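Ask me what I want for dinner and the answer, five nights out of seven, is a bowl of grains with something on top. I know how that sounds. For years I thought of grains as the boring corner of the plate too, the thing you pushed around to get at the sauce. Then I moved two blocks from the Filali market, started buying from the bins in the back, and now I'm the person who brings farro to a potluck and is thrilled about it!

The bins are the whole reason. Filali has millet, barley, three kinds of quinoa, buckwheat, red rice, black rice, and a nutty short brown rice from a mill called Barkow that I would eat cold out of the fridge with a spoon (I have, this morning, standing up). You scoop, you weigh, you write the number on a twist tie. I always get more than I meant to.

So here's how I've been cooking all of it lately, for everybody who asked after my last post.

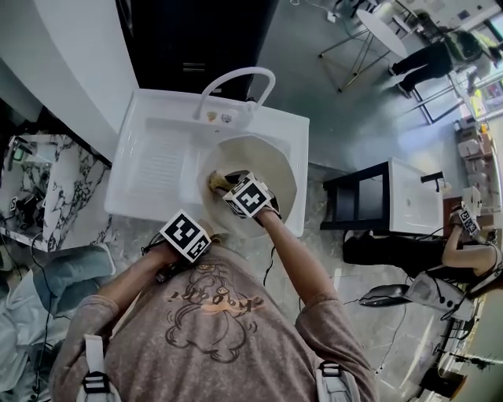 Rinse, then toast

I used to skip the rinse. Please don't! Quinoa especially has a bitter coating, and a minute of swishing under cold water takes most of it away. Use a fine strainer or half your dinner goes down the drain. Shake it hard, let it sit while you chop an onion, and then put the damp grains straight into a dry pan over medium heat. They'll hiss and clump and look like a mistake. Keep stirring. After a few minutes they loosen up, start to pop a little, and the kitchen smells like popcorn and warm bread.

Toasting is the step I get most excited about. Millet goes from birdseed to something you'd order in a restaurant. Barley gets almost like coffee if you push it, and buckwheat I pull off early, it turns on you fast.

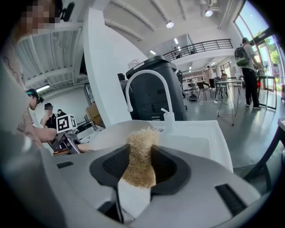 After that I mostly cook everything like pasta - a big pot of salted water, boil until it tastes done, drain, back in the hot pot with the lid on for ten minutes. No measuring, no ratios. The Barkow rice is the one exception, and it gets the old-fashioned treatment with the lid shut and a dish towel under it.

What goes on top

Anything, really, but there should be something sour. Lemon, pickled onions, a spoon of yogurt with salt in it. My current favorite is roasted carrots with cumin, a handful of parsley, and way too much of the Medar chili oil (the jar says a teaspoon per serving, ha). A fried egg if it's a Tuesday and I'm tired. The crispy edges of the egg against chewy barley, I could write a whole post about that.

Leftovers keep for days, and they fry up beautifully in a hot skillet. Press them down and leave them alone until the bottom goes crunchy.
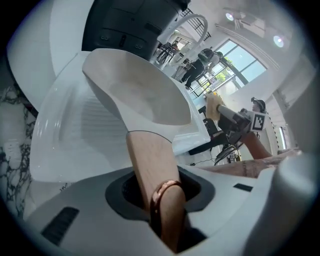

Maribel wrote in under the last post to say that she freezes her cooked barley flat in bags and breaks off a chunk whenever she makes soup, and that it comes out just as chewy as fresh. I tried it with farro over the weekend and she's right, it's great! She also wants to know if millet works for breakfast. Yes, with milk and a pinch of salt and some chopped dates, cooked a bit longer so it goes creamy. I'll put up my version next week, once I've decided how I feel about adding orange peel.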